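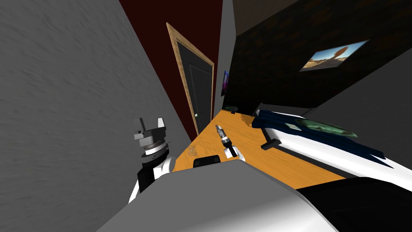

Grey wall, maroon wall and a closed door.

The reading circle at Hestwood resumed in August, and members are asked to note the revised arrangements. Meetings will begin at the usual hour and will close after the second chapter – longer sessions proved tiring for several of those attending.

Veronica Zamfir has kindly agreed to lead the discussion of the Prothero letters. I have read 58 of them so far and find the early ones the most rewarding. 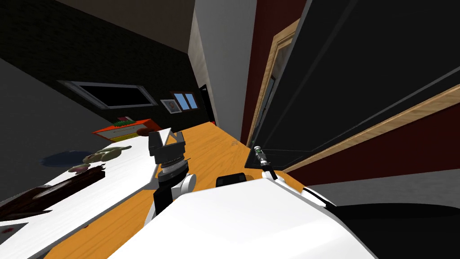
The later letters, written from Treswood, are drier and deal chiefly with rents. Members short of time may pass over them.

Filed under: Books and Reading

Recent posts
On Borrowing and Returning
Yiran Fan's Winter List
Notes on a Second Edition

Contact | Copyright Shiyu Lu | Back to top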